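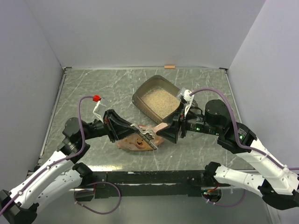

Litter tray and bag on the marbled tabletop

Home | Syllabus | Handouts | Lab Hours | Contact

Vehicle Wraps and Films, Handout 4: Surface Prep and Working the Corners

Last week was all theory, and this week we finally get film onto metal! Read this before you come in so we can spend the whole session with squeegees in our hands.

Start with the wash. Wax and road film hide in the seams around the door handles and under the mirror caps, and a vinyl edge will lift there long before it lifts on an open panel. Wash, dry, clay the lower doors, then wipe everything down with isopropyl alcohol and a fresh towel. I love this part — you really get to know a car when you have cleaned every inch of it by hand.

The practice car is the Ellow hatchback again. It was measured in July, and the full job, hood to tailgate, used 2794 cm of film off the roll. A careful layout brings that down to 1753 cm if you leave the roof in factory paint. Please work through both layouts on paper before you cut anything, and mark which way the film runs on every panel. Metallics shift color when you flip them, and a door that faces the wrong way shows up from across the parking lot.

Now the fun stuff, corners. Film has memory. Pull it cold around a bumper and it will try to crawl back. Warm it evenly, lay it with light tension, let it relax, and only then press it down. When the panel is finished, go back over every stretched edge with the heat gun and check it with the surface thermometer. Our Bindance practice roll has its post-heat range printed on the core, so look there first.

Relief cuts come last. Keep the blade shallow and snap off a fresh tip for each panel (yes, each one).

For next time: wrap one mirror cap in a single piece, no seams, and bring it in on the car or off it. Last term's best cap took 41 minutes and it was gorgeous. 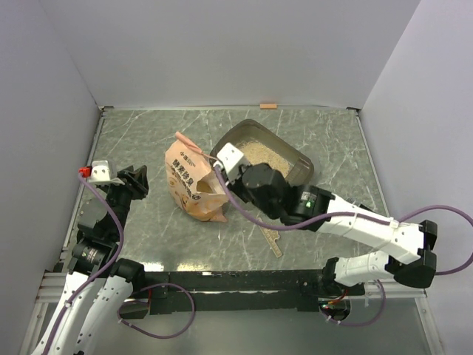 Wei wrote back after the last handout that knifeless tape beats a blade on any two-color line, and that beginners should learn it before they ever touch relief cuts. I'm happy to try it in that order next term!

Comments

binder_k: Does the alcohol wipe go before or after the clay? My notes have both.

Wei: After. Clay lube leaves a residue and the film won't grab.

hatch_owner: Did the mirror cap three times and the third one finally held. So much fun.

Binholm Auto Trades, Film and Finish Course | Contact the shop office | Back to top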